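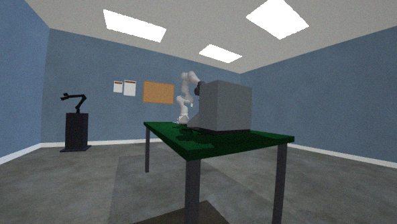 July, remote demos, second go at the microwave-sized thing

Spent the morning trying to get a clean set of teleoperated demos out of the sim before anyone at Runby asks how many we have. Silvana drove, I sat next to her with the log and made unhelpful noises. The trouble with this viewpoint is that the big grey box sits square between the operator and the work, so at the far end of the reach the gripper is half lost behind it and you steer the last bit on faith. Silvana steers on faith quite well. I do not, as the log for my own attempts will confirm if anybody is cruel enough to open it.

Settings for today, so I stop asking Emmanuel: hand controller on the low gain, position only until the arm is near the box, then wrist rotation switched on with the thumb button. Episode timeout is 60 seconds. It was longer last week and all it taught us was that people will fill any amount of time with dithering.

Count before lunch is 178 episodes kept. Target is 2,000, a number Gunhild wrote on the whiteboard in the sort of pen that doesn't come off. Eight of today's are doubtful: the operator stopped, thought, and set off again. I would bin them. Everaldo says a pause is information. Everaldo has not had to watch what a policy does with a pause, namely stop in mid-air and contemplate its life until the timeout. Left them in a separate folder called "pauses" so we can both be right for now.
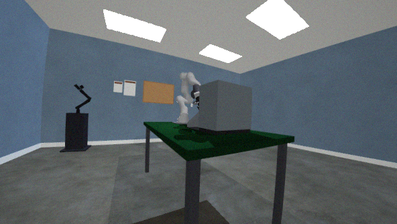

Tried the other way after lunch, waypoints set by hand: drag the ghost arm to a pose, save it, drag to the next, let the planner join them up. Much tidier paths, and much duller. Every approach comes in on the same line, so whatever learns from them will know one way to reach and be baffled by the rest. Dalva suggested mixing one waypoint demo to every few driven ones. Worth a go, ratio to be argued over.

Other things, in no order:

The Pustameck export still writes the gripper channel one step late. Fine on replay, awful in training. Shift it in the loader and put a comment in this time, last month's silent fix cost Dalva an afternoon.

Second operator view. Asked Emmanuel for one from the arm's side of the table. He says it's easy, then that it will drop the update rate, then that he'll look. I am writing down that he said easy.

Start pose. We've all been starting from the same neat bend of the elbow out of habit. Randomise it, but gently – the last time I randomised a start pose the arm began the episode inside the table.

Silvana's hand cramps after long runs, so swap drivers more often. That means me. Expect the quality to dip accordingly and label the episodes by driver so it can be traced to the guilty party.

To do: loader fix, driver label, ask Gunhild if the 2,000 includes waypoint demos or only driven ones. Get the answer in writing.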